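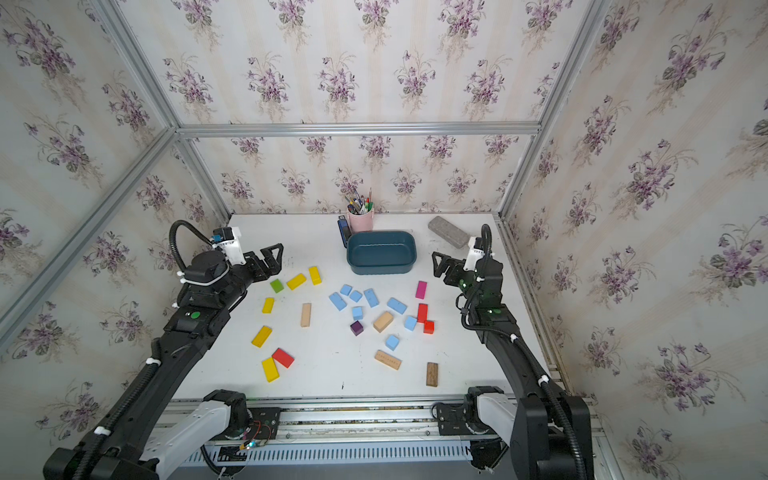
Spring Readings: Where We Are So Far
April 1999 | by Jovita Quezada
Print this page | E-mail this to a friend

Hi Natalia – you asked for a page or so on how the Trimby money is being spent, so I'm writing it the way I'd tell you over coffee.

We've held two readings since February. Malathi Iyer opened with poems from her Stedmont sequence, and 68 people came, our best night yet at the Cescombe library! Gonçalo Calado read from his new novel and then stayed so long signing copies that they had to start turning off the lights on us.

Blocks in several colors on the white tabletop

The grant has covered both authors' fees and the printing of the programs. We've spent $1,144 to date, and I'll mail you the receipts with the signed form. Sobczak Books sold titles at the back table and gave us a share of the sales, which went straight into travel for our next guest.

My one worry is the open mic. Sign-ups were thin the second time, and the people who did read went way over their slots. I'd like to try a shorter list and a real timer. (Rocío Bañuelos has offered to host, and she's much stricter than I am.) 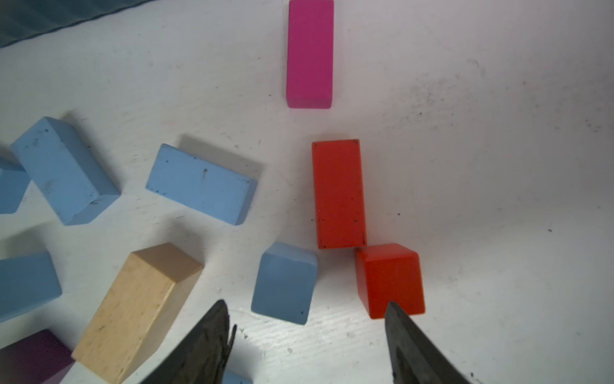
Pink, red, light blue, purple and plain wood

Still to come: Rocío's evening of translations, then the student reading. I have up to two more dates on hold with the library and would love to use them for first-time authors – tell me if the budget allows it.
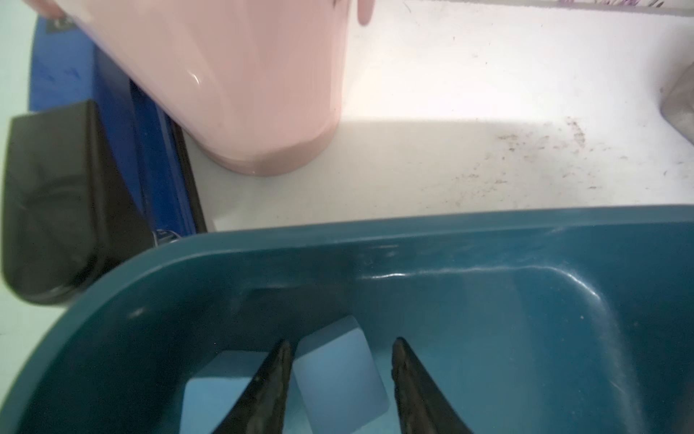 Light blue cubes in the teal bin

More soon,
Jovita

Filed under: Readings & Author Events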